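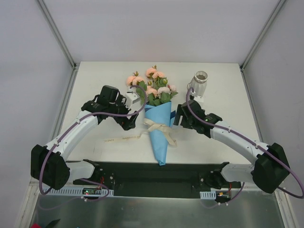
Vol. 12, No. 2, p. 139

Figure 3. Cone-wrapped bouquet of artificial roses with a ribbon bow tied around the middle of the wrapping.

3.2 Wrapping and ties

Most earlier work on artificial flowers in shops deals with the flower heads: how closely the petals copy the real thing, how long the color lasts, and what people are willing to pay. The wrapping has had less attention. In our shop survey it took up a good part of what sellers wanted to talk about, and it is treated separately in this section.

The survey covered 29 shops in Nesside and Erivby, and 637 bouquets were recorded. Each was coded for flower type, main flower color, wrap shape, wrap color, type of tie and position of tie. Bouquets sold in a pot, basket or box were left out, as were single stems in a sleeve. Where a shop had several bouquets made to the same pattern, every one was recorded, so a large shop with a narrow range can pull the totals. We return to this in Section 5.

Three wrap shapes were common enough to be used as groups. In the cone, the paper narrows steadily from the flowers to a point. In the collar, a shorter sheet is gathered high up and the stems show underneath. The flat wrap has a straight back and a folded front, and is meant to lie on a counter or be carried over the arm. Figure 3 shows a cone. The flowers are peach-pink roses with green leaves and a few small green buds, the paper is light blue, and the bow is cream-colored with two loose tails.

Cones were the largest group in both towns. Sellers gave much the same account of them: a cone hides the stems completely, and the stems are the part of an artificial bouquet that customers like least. Several said they would put a cheap stem in a cone and save the better ones for collars. A cone is also quick to hand over at the register, since the buyer can hold it by the narrow end.

The drawback is that a cone will not stand by itself. Shops used buckets, wire racks, or a hole cut in a display board. Bouquets kept in buckets often had creased points, and a creased point was the most frequent damage we noted. Racks caused less of it, although the wire left marks on softer papers.

Ties were coded by position as high (just under the flowers), middle, or low. On cones the middle position was the usual one. A high tie squeezes the paper against the leaves and flattens them, and a low tie tends to slide toward the point when the bouquet is picked up. The tie in Figure 3 is coded as middle. Bows with loose tails were coded apart from flat bows with the ends trimmed short. Loose tails were more common in Nesside, where many shops tie to order. In Erivby a number of shops buy bows already made up and stick them on – these were coded as "attached" whatever their shape.

Color pairing was harder to code. We started with a scheme of 30 pairs, taken from the Lirnar pattern book, and dropped it after the first week because the coders could not agree on peach, pink and coral. The scheme used here has only three levels: wrap close to the flower color, wrap in a contrasting color, and neutral wrap. White, cream, gray and brown paper all count as neutral. The bouquet in Figure 3 falls in the contrasting group, with blue paper against peach-pink flowers. The ribbon was coded on the same three levels, using the wrap as the point of comparison, and a cream ribbon is therefore neutral.

Neutral ribbons went with every kind of wrap. Sellers said they kept one or two neutral rolls and used them whenever the matching roll had run out, so the choice of ribbon may say more about stock than about taste. The same caution applies to the December visits, when red and gold ribbon was on hand everywhere and was used on bouquets that would have had something else in another month.

Karakaya, the wholesaler that supplies most of the paper in both towns, sells the light blue sheet in two weights. We did not separate the weights in coding. Two sellers in Erivby thought the heavier sheet held a cone better, and this would be worth testing in a later study.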